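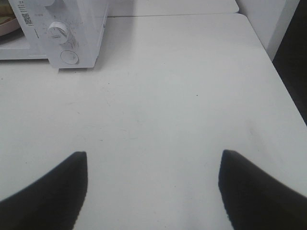
August 9, 2023. Rutholm, back bench.

Third wipe-down of the white table with the Rindside cleaner and I remain unconvinced. The label promises "no trace". There are still smudges and light scuffs across the middle, and pale grey streaks running on the diagonal. Specks too. The streaks might be the cleaner itself, which would be a fine result for something sold on leaving nothing behind.

Diluted to 15 ml in a litre, as per the sheet. The sheet also says up to 50 for "stubborn" surfaces, without saying what one of those is.

Small dark dot over to the right: stain, chip or crumb? Try a fingernail before anyone orders the Trallow paste. We bought that in November for the other benches and I couldn't tell the treated ones from the rest.

Microwave stays at the back by the seam for now. Heffernan's note says to shift it to the second table – fine, but that surface sits against this one and the join will catch every spill either way.

To do: plain warm water on the left half only, leave 6 hours, look again with the blind up.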